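Kivasow Paired Handheld Grippers
Research equipment - Erkley Laboratory

The Kivasow set is a pair of handheld grippers for recording two-handed household work without a robot on site. Each set is supplied with the Fondavitz alignment software, which places both hands and the head view on one clock.

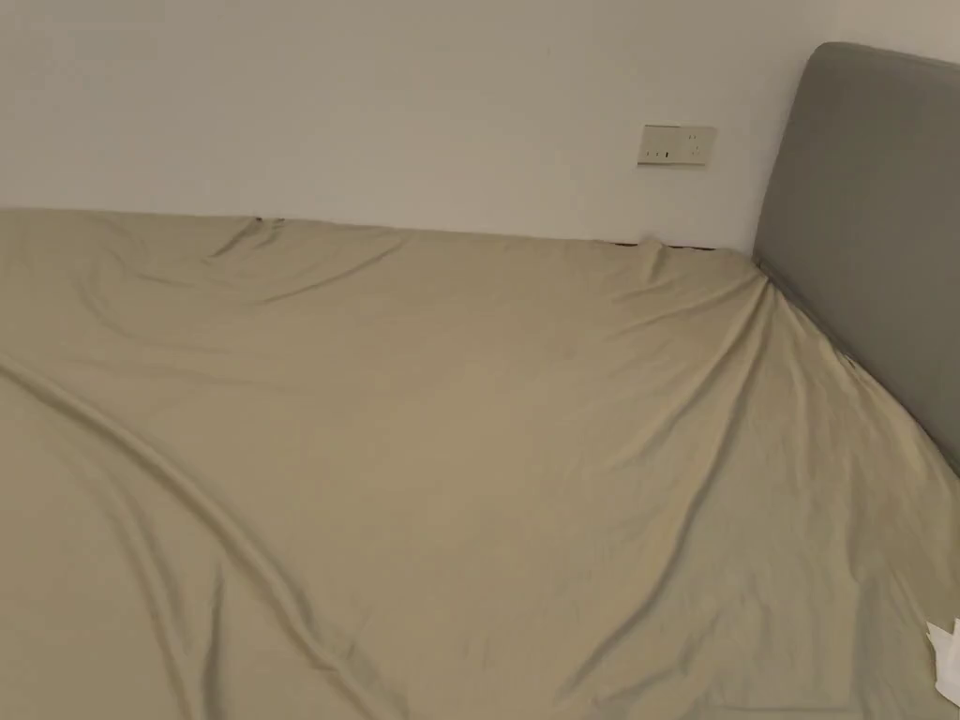 Head view, khaki fitted sheet.

Soft goods remain the hardest material for our learned policies. The released bedroom collection holds 646 episodes, of which 147 are reserved for testing. Each episode is stored as 3 streams: left hand, right hand and head.

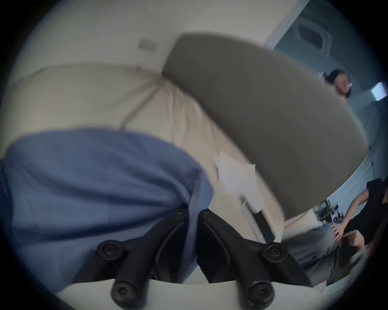
Policies trained on all streams are compared with policies trained on the hand views alone. The method is set out in Kazemi Report 2070, prepared under Ebony Halliday - the report also covers calibration.

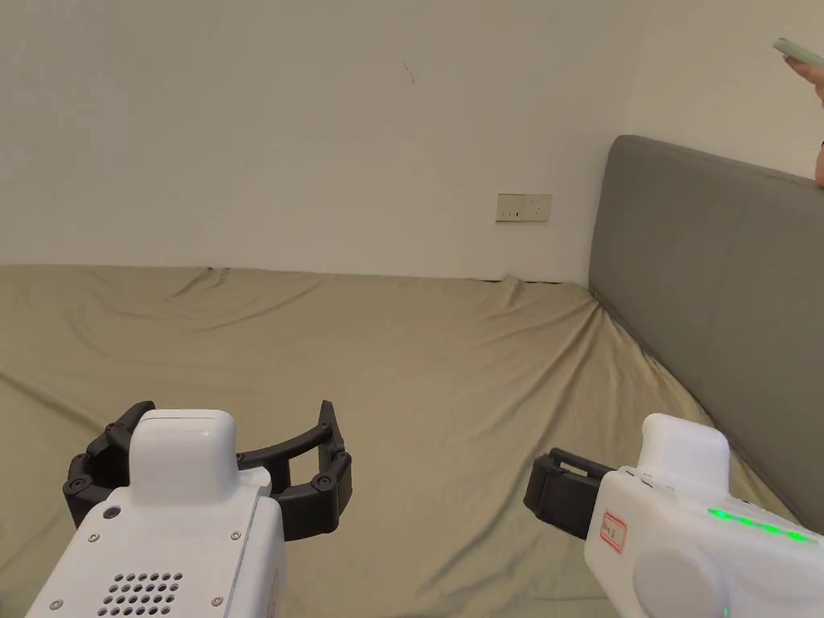 Both grippers over the bed, head view.

Loan requests from university groups are accepted through November.

Page revised October 16, 2026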